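Cómo montar y calibrar los dedos de la pinza manual Midico Yule

Guía para el kit de recambio Trenero 36
Actualizado: 17 Apr 2019

El kit Trenero 36 sustituye los dedos de serie de la Yule y sirve para las unidades con firmware 3108 o posterior. Con versiones anteriores el montaje mecánico es idéntico, pero el asistente de calibración no reconoce el perfil nuevo y devuelve el código 2272.

Material necesario

Llave Allen de 2 mm, paño sin pelusa, alcohol isopropílico y el calibre Duketti que viene en la caja. El calibre de la edición de febrero no encaja en esta serie.

Paso 1. Retirar los dedos de serie

Apague la pinza y desconecte el cable de datos. Afloje los dos tornillos de cada dedo sin extraerlos del todo y tire hacia delante. Limpie la superficie de apoyo.

Paso 2. Colocar las almohadillas

Presente la almohadilla sobre el soporte y apriete los tornillos en alternancia – media vuelta cada vez – hasta notar el tope. La goma no debe quedar pellizcada.

Con la pinza vista desde abajo, la almohadilla negra queda en el centro del cuerpo gris, con la muesca abierta hacia arriba y la aleta blanca levantada en medio. Las bandas de rayas finas del cuerpo tienen que permanecer a la vista.

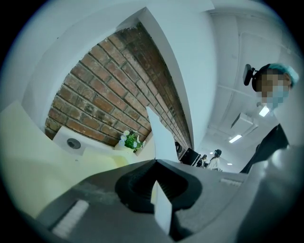
Paso 3. Calibrar la apertura

Conecte la pinza y abra el asistente. Introduzca el calibre Duketti entre los dedos, cierre sin forzar y confirme la lectura. Repita con la pinza abierta del todo. El proceso guarda 18 puntos; si alguno aparece en rojo, vuelva a la lectura inicial.

Paso 4. Comprobación

Abra y cierre a mano varias veces. El valor en pantalla debe volver a cero en cada cierre. Si queda un desfase constante, revise el apriete del paso 2 antes de recalibrar.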